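小工作间里装一条绿色皮带输送线，我是怎么一步步弄好的

先说好，我不是什么专业人士，就是自己在家做点小东西往外寄，東西一多，桌子就不够用了，才动了装一条小输送线的念头。前前后后折腾了好一阵，群里老有人来问，我干脆写成一篇，省得每次都翻聊天记录。

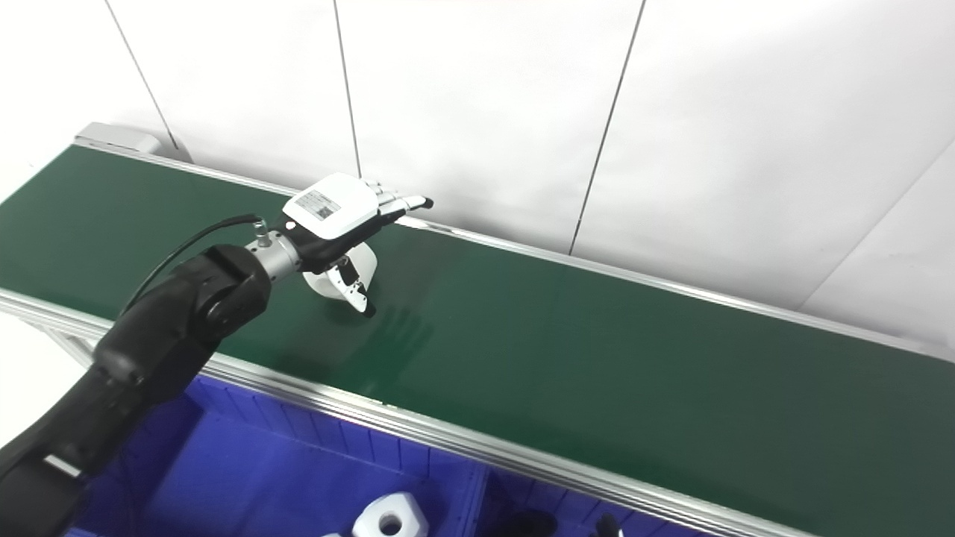 一开始我最纠结的是皮带颜色。白的、黑的、绿的都有得卖，我那批零件大半是白色的，放白皮带上根本看不清，黑皮带又特别显灰，擦一遍过半天又是一层。最后选了深绿，白东西往上一放特别清楚，眼睛也不累。绿色这种PVC带子又是最常见的，以后换也好买。表面我挑的是光面，想抓力大一点的可以买带纹路的，不过纹路里会卡碎屑，我懒得拿刷子抠，就没要。

下面按我自己的顺序写，你可以调，但是第一步真的别跳。

一、先量地方，再下单

我第一次就是反着来的，看中一条就拍了，到货发现转角过不去，退货运费心疼了好几天。第二次老老实实拿卷尺量，门、过道、桌子到墙的距离，全写在纸上。皮带机贴墙放的话，靠墙那边至少要留出一只手能伸进去的空，不然东西掉到后面你只能干瞪眼（我掉过一卷胶带，用晾衣杆勾了半天）。还有，电机在哪一头一定要提前想好，插座在哪边，电机就尽量放哪边，省得线从脚底下穿。

我机架是在一家叫Altness的小店订的，铝型材，他们按尺寸切好发过来。下单的时候备注一句“端面去毛刺”，不然切口很割手。

二、装型材边框

两条长边是铝型材，中间用横撑连起来。我的做法是先把横撑全部松松地挂上去，螺丝只拧到不掉，然后整个架子翻过来放在平地上，量对角线。两条对角线一样长了再拧紧，从中间往两头拧，左一颗右一颗地来。

我见过有人先把一条边拧死再装另一条，结果整个架子是歪的，皮带一转就往一边跑，调到怀疑人生。其实皮带跑偏有一多半是架子不方，跟皮带没什么关系。

螺丝我买的是13毫米长的那包，后来发现槽里有两个地方顶到底了，拧到最后是假紧。建议买之前拿一颗试试，手能转到底、垫片还压得住，才算合适。

三、上皮带、张紧

这一步最好有个人搭把手，没有的话就把皮带先套在两头的滚筒上，再一起塞进架子里。注意看皮带里侧有没有箭头，有箭头就顺着走，接口的斜边也是有方向的，装反了会慢慢翘起来。

张紧别一口气拧到头！我第一次就怕它打滑，拧得像琴弦一样，电机嗡嗡叫，摸着烫手，吓得我赶紧拔了插头。后来的办法很土：两边的张紧螺丝每次各转半圈，转完用手掌按住皮带中间开机试一下，按着稍微会滑、一松手就走，再补半圈，就差不多了。

四、调跑偏

开最低速，空转，人站在尾端看。皮带往哪边跑，就把哪边的张紧螺丝稍微紧一点，四分之一圈，然后等。一定要等！它反应很慢的，要转好几圈才看得出来。我以前性子急，拧一下没反应又拧一下，结果过一会儿它呼一下冲到另一边去了。

我在皮带边上用记号笔点了个小点，对着型材上的一条胶带看，比光凭眼睛估要准得多。调好之后让它跑个十来分钟，去泡杯茶，回来还在原位就算过关。

五、速度怎么定

调速器我用的Sallo的一个小旋钮款，便宜，手感一般，能用。速度这个事情没有标准答案，看你手上在干什么。我挑东西的时候开得很慢，慢到旁边人看了都着急，可是一快就会漏，漏了还得回头追，算下来更费时间。

我的土办法是：先开到你觉得舒服的速度，再往回拧一点点。早上精神好的时候觉得慢，到了下午三四点你会感谢自己的。

六、收东西的盒子放哪儿

皮带装好了，东西总要有个去处。我试过纸箱，软塌塌的，用两个星期边就卷了；试过不锈钢盆，东西一掉进去咣当一声，听一天头疼。最后还是用回塑料周转箱，亮蓝色那种，中间有隔板的。蓝色跟绿皮带一眼就分得开，手伸过去不用想。

箱子就摆在皮带的前面，靠自己身体这一侧，比皮带低一截。高度差很要紧，太高了手要往上抬，一天下来肩膀酸；太低了又得弯腰。我垫了两块旧木板才凑到刚好，你可以先拿书垫着试，试好了再去锯木头。

隔板的用法我也说一下，我是左边放好的，右边放要返工的，固定不变。别今天左明天右，人脑子真的会糊涂，有一回我就混了一整箱，倒出来重新分，分得想哭。小方块、小圆件这种会滚的东西，箱底可以垫一层薄泡棉，掉下去不弹，也没那么响。

我的箱子是从Kun那边拿的，买的时候带上你最大的那个零件去比一比，网上标的是外尺寸，里面要小一圈，隔板再占掉一点，别像我一样买回来差一指宽。

七、平时怎么保养

每天收工，湿布拧到不滴水，开最低速，布按在皮带上不动，让它自己转着擦。手离滚筒远一点，袖子挽起来，长头发扎好，这个不开玩笑。别用酒精天天擦，光面的带子会慢慢发乌发硬，我那条的一头就是这么被我擦旧的。

型材槽里最爱积灰，用旧牙刷顺着刷一遍，再拿吸尘器吸。每个月我会把所有螺丝过一遍，有松的就点一小滴螺丝胶，中等强度就行，别买那种拆不下来的。

滚筒两端如果缠了线头，一定要断电再弄。我习惯连插头一起拔，拔下来放在皮带上面，自己看得见才放心。

八、花了多少钱

好多人关心这个。架子加皮带是大头，调速器、螺丝、箱子都是零碎，零碎加在一起大概400块，比我预想的多。全部算完我没敢细看，反正比买现成的便宜一截，代价是我的好几个晚上。

有一样不建议省，就是电机。我先买了个特别便宜的，声音大得像拖拉机，跑到第3个星期开始一顿一顿的，后来换成Gusudex的减速电机，安静多了，晚上干活也不怕吵到隔壁。

九、几个常被问到的

皮带上有一道白白的反光，看东西晃眼怎么办？把灯挪一下就好，灯别放在正对着你的那头，挪到侧后方，或者在灯前面蒙一张硫酸纸。我就这么解决的，一分钱没花（纸是家里小孩画画剩的）。

东西放上去会不会滑？平放不会。要是你的架子有一点坡度，又是光面皮带，轻的圆的就有可能溜，这种情况换带纹路的，或者把坡度降下来。

长度做多长合适？我的想法是，人站在中间，两只手伸开够得到的范围再多一点点就够了。一开始总想着越长越好，装完发现远的那头我一天都不去一次，光负责积灰。

能不能反着转？我这个调速器有正反转的拨杆，切之前一定要先停稳。反转的时候跑偏要重新看，正着调好的，反着不一定好。

需不需要装急停？需要！我就装在右手边，红色的大蘑菇头，拍一下就停。装的时候线序不懂就找懂的人帮你接，电的事情别逞强。

还有人问旁边要不要加护栏，我没加，我的零件都不高，型材边已经够拦一下了。你要是放瓶子之类立着的东西，最好加一根，高度到瓶身一半就行。

下次想写写怎么给箱子贴标签，我现在是用美纹纸胶带手写的，掉了又贴，贴了又掉，有好用的标签纸欢迎推荐给我，最好是蓝色塑料上也粘得住、撕下来又不留胶的那种。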